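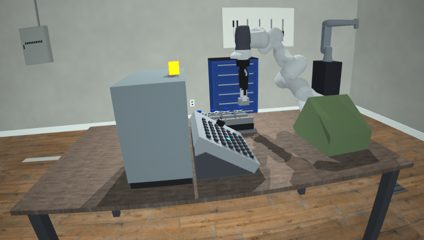

How many demonstrations before my simulated arm stops being scared of the cabinet?

Posted 2019-08-24 by slow_gripper
60 shares

I am collecting demonstrations in simulation for an imitation learner, and I've reached the stage where I no longer know if the problem is the learner, the data or me. The smart money is on me.

The setup is a single arm at a cluttered table, built in Jomness. There's a tall gray cabinet on the left with a small yellow block sitting on top of it, near the back right corner. Next to the cabinet is a sloped console covered in black buttons, with some low equipment behind it, and a big green block on the right that sits in front of the arm's base. The task is to pick the yellow block off the cabinet and set it down on the bare bit of table. A bored toddler could do it.

I drive the arm by hand with a Tarkeck controller and record everything: joint positions, gripper command, and the view you see. I now have 1,000 demonstrations. I did every one of them myself, and I would like that month of April back.

What happens when I let the trained policy drive: it swings over nicely, gets somewhere above the console, and hovers. It stays there, gripper pointing down, like someone who walked into the kitchen and forgot why. Sometimes it closes its fingers on nothing and then heads off to the drop spot, very pleased with itself, to deliver the nothing. In maybe a handful of runs it goes to the block and does the job perfectly, so it isn't a reach problem. The arm can get there. I've been there with it many times.

Things I have tried: training longer (same hovering, more confident), a bigger network (same hovering, slower), and deleting the demonstrations where I bumped the cabinet. That last one made it worse, and I took it personally.

My plan is to just go to 2,000 demonstrations. Before I do that to my wrists, is it likely to help? Or is there something wrong with how I'm collecting them?

The second view is typical of where it parks, give or take.

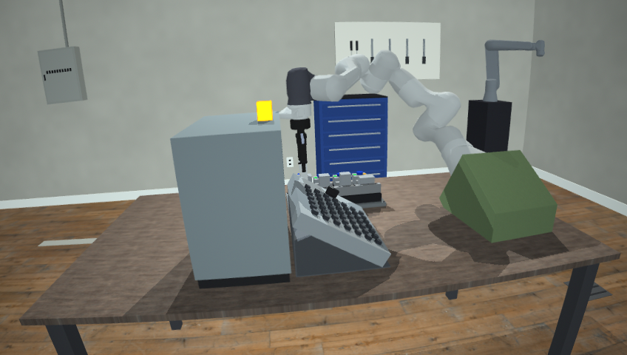 padded_corner

More of the same will get you more of the same. Don't record another thousand yet.

I've made this exact mess. Go back and watch your own demonstrations at double speed and see what you do over the console. I'd bet lunch that you stop there. Nearly everybody who drives an arm by hand swings it over quickly, pauses to line up with the target, and then does the careful part. You're thinking during the pause. The learner can't see you thinking. What it sees is a lot of recorded steps in which the arm is above the console and the right thing to do is nothing at all. It has learned that lesson beautifully.

What I would do, in this order:

1. Plot the speed of the gripper over time for a few dozen demonstrations. If there's a flat stretch before the approach, that's your hovering.

2. Cut the flat stretches out. Drop every step where the joints move less than some small amount and the gripper command doesn't change. Be careful near the grasp itself, where the arm stands still for a good reason while the fingers close. Keep those steps or you'll have a new and more annoying problem.

3. Retrain on what's left. No new recording. It costs you one night and some electricity.

4. If it still hovers, then collect, but collect differently. Start the arm in the places where the policy gets stuck and show it the way out. 60 of those from the bad spot will do more than another heap that begins at the usual pose and goes perfectly. Your learner has seen plenty of success. It has never seen anyone recover from anything.

About the demonstrations you threw away: I'd put them back, at least the ones where you bumped the cabinet, fixed it and went on to finish. They were probably the only examples in the set of somebody getting out of trouble. I can see why it got worse.

Also, is the yellow block always in the same corner? You say it's near the back right in the picture, and it's near the back right in the other one too. If it never moves, the network has no reason to look at it. It can memorize a path, and when it drifts off that path it has nothing to steer by. Move the block all over the cabinet top when you record. Move the cabinet a little too, if Jomness will let you without one of its moods.

rate_limited

Change your simulator. I had endless trouble with Jomness and switched to Kostetti and never looked back. Also check your camera settings. A higher resolution usually helps.

unreliable_narrowgap

The first answer is right about the pauses. I'd add something on what the policy is able to see, given that you say you record the one view.

The yellow block is a small thing in a room full of other things. By the time you've shrunk the picture to whatever size your network eats, that block may be a few pixels of mustard. Meanwhile the blue drawers behind the arm and the green lump on the right are enormous and never do anything. Save out the shrunken version and look at it yourself. If you have trouble finding the block, the learner isn't going to squint harder than you.

Two cheap fixes. Crop to the part of the table where the work happens, or add a second camera on the wrist, looking down along the fingers. I'd go for the wrist. In the parked view the gripper is over the console while the block is off on top of the cabinet, and how far apart those two are in depth is hard to read from one viewpoint. I would guess some of your grabs at thin air are the policy believing it has arrived.

There's a small thing with the console as well. In your first picture it has one cyan button among the black ones, and in the second one I can't find it. If you're changing colors on purpose to stop the network getting attached to them, good, carry on. If you aren't, I'd find out which scene file you've been loading, and on which demonstrations. I once trained for a week on two versions of a table that I thought were one version, and all I learned was humility – the arm learned less.

On your actual number: there isn't one. I've had a tidy little set beat a giant one, and I've also needed the giant one. Train on a quarter of what you have, then half, then all of it, and compare the success rates. If the line has gone flat, more won't help. If it's still climbing, condolences, and buy a wrist rest.

4 comments

slow_gripper: Plotted the speeds. There's a flat stretch in practically every demonstration, right over the console. I am apparently a very thoughtful person. Trimming tonight.

padded_corner: Remember to leave the grasp alone when you trim. I say this as someone who did not.

oiled_hinge: Is there a ready-made script for the trimming? I use Ogola for my logs and it exports every step whether anything moved or not.

slow_gripper: Not that I know of, but mine is short and ugly and you're welcome to it once it has run without eating the files. As for the cyan button, I have two scene files with the same name in different folders. I'm going for a walk.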